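Fire doors, escape routes and emergency lighting: inspection checklist
Site: Garside building, Trallville
Date of visit: 7 Aug 2025
Inspected by: Demetrio Mateos
Accompanied by: Aicha El Idrissi (site)
Previous visit: June, Adoración Miranda

Key: S = satisfactory. A = attention needed, routine. U = urgent. N = not inspected.

1. Final exits

1.1 Front entrance doors open fully from inside without a key: S
Comment: Thumb turn stiff on the left leaf but within limits. Lubricate.

1.2 Rear exit, push bar: A
Comment: Bar releases on first push at the centre and on second push at the hinge end. Same comment made in June. The bar is fixed with three screws out of four. Replace the missing screw and check alignment before ordering a new unit.

1.3 Outside of rear exit clear: A
Comment: Pallets stacked against the wall to the right of the door. Door clears them by a hand's width. Hatched area has faded and needs repainting.

1.4 Side exit, loading bay: S

2. Internal fire doors

2.1 Stair door, ground floor: U
Comment: Does not close onto the latch from any angle. Closer arm has been disconnected and tied back with cord. Cord removed during the visit, arm refitted, door still stops short of the frame. Top hinge worn. Keep closed by hand until repaired. Bonifacio Llorente informed by telephone before I left site.

2.2 Stair door, first floor: S
Comment: Closes from fully open and from ajar. Gap at head even.

2.3 Corridor door by the kitchen: A
Comment: Smoke seal painted over along the latch side. Paint on the seal was noted in June as "minor"; it now covers most of the length. Replace the seal. Do not try to scrape it.

2.4 Plant room door: A
Comment: Sign present, lock working. Gap at the threshold is 10 mm, too large for a door of this rating. Fit a drop seal.

2.5 Store cupboard under stairs: S
Comment: Kept locked. Contents are paper towels and a mop bucket — acceptable, but nothing further should go in there.

2.6 Door labels and certification plugs: N
Comment: Plugs on the upper floor not checked. To be done when the closers are serviced.

3. Escape routes

3.1 Ground floor corridor clear width: S

3.2 Stairs, nosings and handrail: A
Comment: One nosing lifting at the half landing. Handrail firm.

3.3 Main room, routes to both exits: S
Comment: Routes kept to the marked width on the day. Plan on the wall shows the old furniture layout and should be redrawn.

3.4 Exit signs visible from all work positions: A
Comment: Sign over the rear exit is hidden from the far corner by a hanging light fitting. Lower the sign or move the fitting.

4. Emergency lighting

4.1 Monthly function test recorded: A
Comment: Log complete to June. July entry missing. Yolanda Marín believes the test was done and the sheet mislaid. Recorded here as missing until the sheet is produced.

4.2 Fittings tested by key switch: 43 tested, two failed
Comment: Failed fittings are by the kitchen and on the first floor landing. Both are the older Husteo type. Charge lamp lit on each, so the battery is the likely fault.

4.3 Full duration test: S
Comment: Last test ran the full period. Certificate 74 held in the red folder.

4.4 Outside fitting over rear exit: A
Comment: Cover cracked, water mark inside. Replace the whole fitting.

5. Call points and alarm

5.1 Call point tested, rear exit: S
Comment: Panel showed the correct zone. Reset normally.

5.2 Zone chart at the panel: A
Comment: Chart still lists the partitioned office, removed some time ago. Udska to supply a new chart with the next service.

5.3 Sounders heard in all rooms: S
Comment: Lowest reading 57 dB, in the toilet lobby with the door shut and the fan running. Confirm against the required level in the alarm specification.

Actions by person
Llorente: 2.1 at once; 1.2, 2.3, 2.4, 3.2.
El Idrissi: 1.3, 3.3, 3.4.
Marín: 4.1, and order for 4.2 and 4.4.
Udska: 5.2. 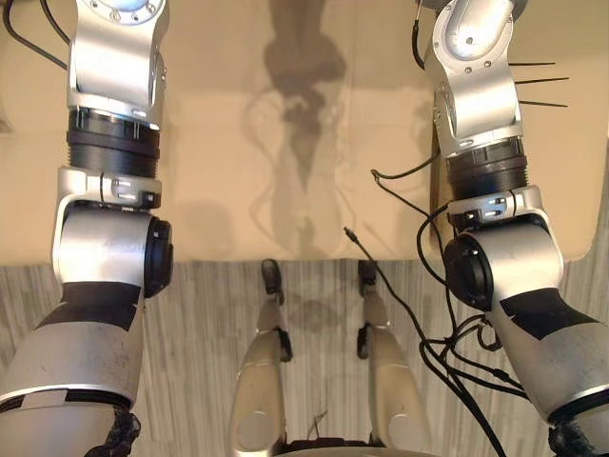
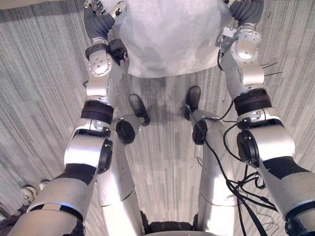
Both: Garside building, main room.

Next visit to be booked once item 2.1 is closed. Send a note of the repair, with the name of the fitter, to D. Mateos.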